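Can the hall hirer make us use their caterer? 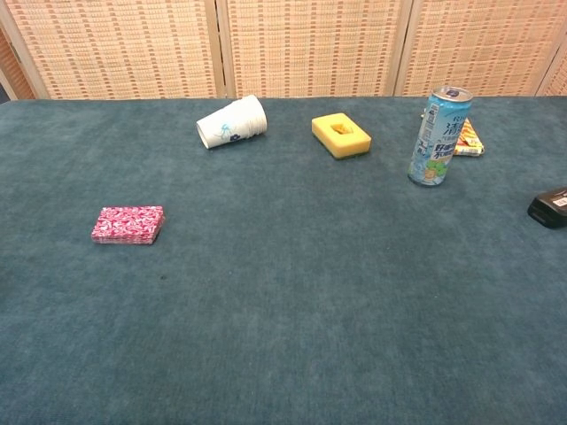
Felt-topped table and folding screen

Our club has the function room at the Cervantes community centre booked for a presentation night in March. We've hired it before and always brought our own food. This year the booking form says all food and drink has to come through Bustedeck, who run the kiosk at the oval next door. Their cheapest package is well over what we budgeted and the form doesn't mention a fee for opting out. Our deposit was paid before we saw the new form. Can the shire do this, and is there any way around it?
Posted by skundside_reserves

wavolden77
It depends what you agreed to when you paid. If the deposit was taken under the old conditions, ask for those conditions to be honoured in writing. Email the bookings officer, attach the receipt and the form you signed, and ask which version applies. Don't ring, you want it on paper.

As for whether they can do it in general, yes. The shire owns the building and can sign an exclusive catering deal if it wants to. Ours did the same when the new grandstand went up. The contract went through a council meeting and the agenda was on the website. Look for a clause about community groups. In ours, non-profits could self-cater for up to 3 events a year if no alcohol was sold and they paid a $500 cleaning bond. We got the bond back in almost two weeks.

If there is no clause, write to your ward councillor before the next meeting. Public question time is usually at the start and you get 2 questions.

boundary_rope
Just book somewhere else. The bowls club is cheaper anyway and you can bring a plate.

tea_urn_owner
Check whether "food and drink" covers cakes and slices. Our form said catering, and the office was happy for us to bring supper as long as we stayed out of the kitchen. We had to bring our own urn and take the rubbish home. Might be different at yours.

Filed under: Local council, Venue hire, Clubs and groups

14 found this helpful | Share

Comments (2)

mallee_mum: Same thing at Wavolden hall. They let us off once we showed the old receipt.

skundside_reserves: Thanks all. Emailed bookings this morning, will post what they say.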